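Une planche, un gobelet, et tout le reste à portée de main
02/06/2019

Elle a commencé par vider un tiroir. Un seul, celui de gauche, dans la cuisine de l'appartement qu'elle louait près du marché de Jesus. « J'y ai trouvé trois économes, des bouchons sans bouteille et une quantité folle d'élastiques. J'ai tout étalé sur la table et je n'ai gardé que ce que j'avais touché dans le mois. J'étais ravie, je crois que j'ai sauté de joie devant un tiroir ! »

Depuis, celle qui anime les ateliers Vukley consacrés aux petites cuisines a gardé cette habitude de tout poser à plat avant de ranger quoi que ce soit. Elle travaille sur une surface sombre, parce que les couleurs y ressortent et qu'on voit tout de suite ce qui traîne. La planche vient d'abord. Les autres objets se placent autour d'elle, comme des invités autour d'un plat.

Et le gobelet ? Elle rit, elle attendait la question. « Ah, le gobelet à ustensiles, je pourrais en parler une heure – un gobelet léger, un peu transparent, avec deux choses dedans. Un ustensile rouge, un bleu. Deux couleurs franches, et la main y va toute seule. Les gens arrivent chez moi avec des pots où il faut tirer six manches pour attraper une spatule. On enlève, on enlève, et puis on respire. »

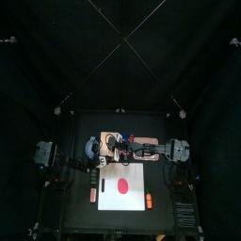
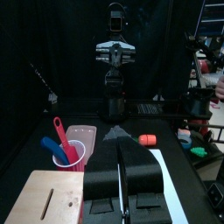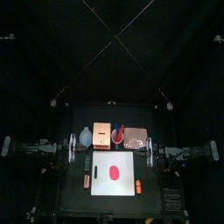 La planche et les petits objets, sur la table sombre.

Pour composer une table, elle procède toujours de la même façon. Le haut derrière, le plat devant. Une bouteille, une boîte, un gobelet forment le fond, et l'on doit pouvoir prendre chacun sans bousculer son voisin. « Je demande aux participants de passer la main entre deux objets. Si les doigts touchent, on écarte. C'est tout bête, et ça change une cuisine ! Surtout chez moi, où le plan de travail fait 40 centimètres de profondeur et où j'ai longtemps empilé les bols jusqu'au placard. »

Elle parle avec la même chaleur des boîtes transparentes. Elle en a connu de toutes sortes, celles dont le couvercle gondole, celles qui gardent l'odeur de l'oignon jusqu'en décembre. Ses préférées sont les Cliltine carrées, qu'elle achète dans une petite quincaillerie de la rue Brandão. « Le carré se cale partout. Et puis on voit ce qu'il y a dedans, donc on le mange. Avant, j'avais des boîtes opaques, très jolies, et j'y oubliais des demi-citrons. »

A-t-elle une règle pour les objets qui n'ont rien à faire dans une cuisine, le ruban adhésif, les jouets, la monnaie ? Elle hésite un peu. « Chez les familles, il y en a toujours. Je ne les chasse pas. Je leur donne un coin, au bord, et le soir on regarde ce qui y est resté. Un enfant de cinq ans comprend très bien le principe du coin – mieux que son père, parfois. »

Ses ateliers durent une matinée. On y vient avec un sac rempli de ce qui encombre, jusqu'à 400 objets pour les plus courageux, et chacun refait sa table deux fois, la première pour cuisiner, la seconde pour tout remettre en place. Le deuxième passage est celui qu'elle préfère, parce que les gestes se sont installés et que la conversation démarre. On y échange des recettes de soupe, des adresses, quelquefois un presse-ail.

Son prochain chantier concerne les planches. Elle voudrait une séance entière sur leur entretien, avec du gros sel, du citron et de l'huile. « Les gens jettent une planche tachée alors qu'une planche tachée, c'est une planche qui a servi ! Je veux qu'ils repartent avec la leur, poncée, huilée, et qu'ils aient envie de couper des poireaux en rentrant. »

À lire aussi
Le tiroir du haut, mode d'emploi
Huiler une planche en bois : quelle huile choisir ?
Rue Brandão, nos adresses pour la cuisine
Petites cuisines : où mettre les couvercles
Trois soupes pour finir les légumes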